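Oltlow Neighbours – Help and Advice
Games, Clubs and Groups

How do you stop a family games night from falling apart by nine o'clock?

Posted by Amna Hashmi, May 2024

Hello all, I'm hoping some of you have been through this. We started a games night at ours back in February, two households and whichever neighbours fancy it, and the first few were lovely. Now it's gone a bit flat. The children (the youngest is 5) get fed up waiting for their turn, my brother-in-law wants the long games with the thick rule book, and by the time everyone has eaten and found a chair we've got perhaps an hour before the little ones are past it. Last time we had a proper sulk over who went first, and it wasn't one of the children! Does anyone have a way of running these so that everybody gets a decent go? I'd hate to give it up, as it's the only time we're all in one room.

Rukhsana Malik

Oh, I do feel for you, we had exactly this when mine were small. What saved ours was starting with something very short before the food, while people are still arriving and taking their coats off. We play a silly dice game where you roll, add up, and decide whether to carry on or stop, and the first to 200 wins. Latecomers can just join in with a score in the middle of the table and nobody minds much. A round only takes us 15 minutes or so, and it gets the fidgeting out of everyone.

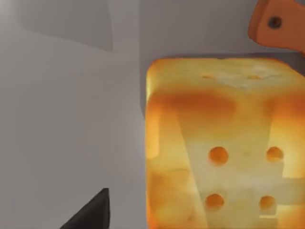

After we've eaten we split into two tables, and I think that would help with your brother-in-law too. The long game goes in the kitchen with the grown-ups who want it, and the front room has cards or snap or whatever the children have picked. They take it in turns to choose, and we write the name on the calendar so there's no arguing about whose go it is. As for who starts, we always let the youngest go first and then pass to the left – it's been the rule so long that even my father stopped grumbling about it.

Do keep the snacks off the games table if you can manage it. I lost a very nice set of cards to a bowl of dip and I'm still cross.

Béla Fekete

Egg timer. One minute per turn, adults included.

Gaspard Fleury

I agree with most of what Rukhsana says, although two tables didn't suit us, as we're a small group and it felt like two separate evenings. We play in pairs instead, a child with an adult, and swap the pairs each time. The waiting isn't so bad when you have somebody to whisper plans with. The library in Larnel also lends out games, so you can try one before you spend money on it. Ask at the desk, they keep them in the back.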